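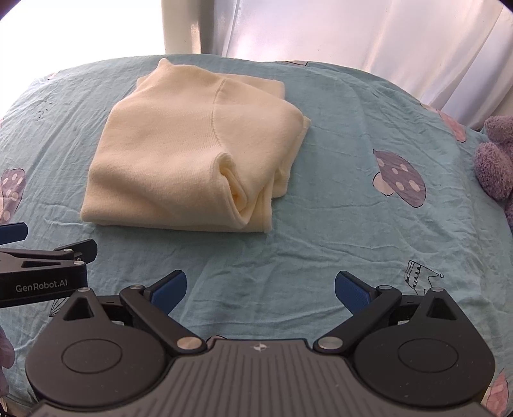
A folded knit garment in front of two hand-held grippers on a sheet. Soft goods are covered in section 5 of the new guidelines.

Vivar Publishes Good Practice Guidelines for Hand-Held Gripper Recording in Homes

TULLEL -- Vivar today released a set of good practice guidelines for companies that record household tasks with hand-held grippers. The document is free to download and takes effect in March.

The guidelines were drafted with Produsik and Mamo, two firms that run recording work in private homes. They apply to laundry, bed making, kitchen work and tidying. Industrial sites are outside their scope.

Until now, each company has written its own rules for operators. Recordings made under different rules are hard to compare, and buyers have had to check them by hand. The guidelines set one minimum level for consent, operator safety and record keeping.

Under the consent section, every adult in the household must sign before work begins. Residents may withdraw a recording within 8 weeks. Handwriting, mail and family photos that come into view must be logged, and the resident decides whether they stay in.

Operators may work for no more than 2 hours without a break. Finger pads and pivot pins are to be checked at the start of each session, and a tool with a loose pin is to be taken out of use.
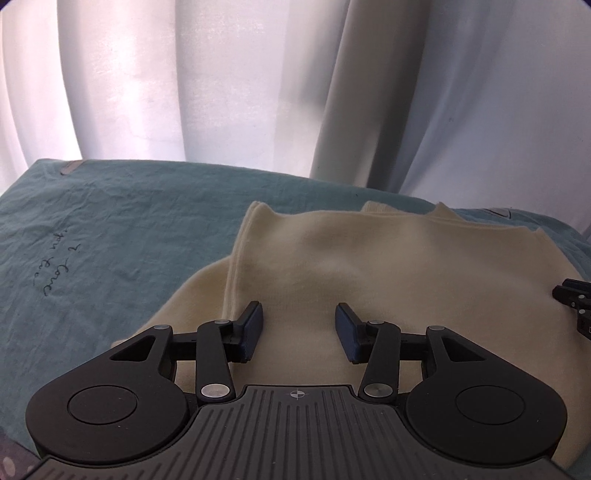
Requirements for soft goods

Clothing and bedding get a section of their own. Knitwear in particular stretches and changes shape from one grasp to the next, and a label such as "fold sweater" says little about how the task was done. Companies that follow the guidelines will:

Record the type of garment and the surface it lies on.

Note whether one gripper or two were used.

Keep failed attempts in the record and mark them as failed -- deleting them is not permitted.

Return garments to the resident in the condition they were received.

Availability

The guidelines are voluntary. Companies may state that they follow them after completing a self-assessment form, which takes about 2 hours. Vivar will accept comments on the text through the end of June and plans to issue a revised version in the fall.

About Vivar

Vivar writes technical guidance for companies working in home robotics. It is based in Tullel.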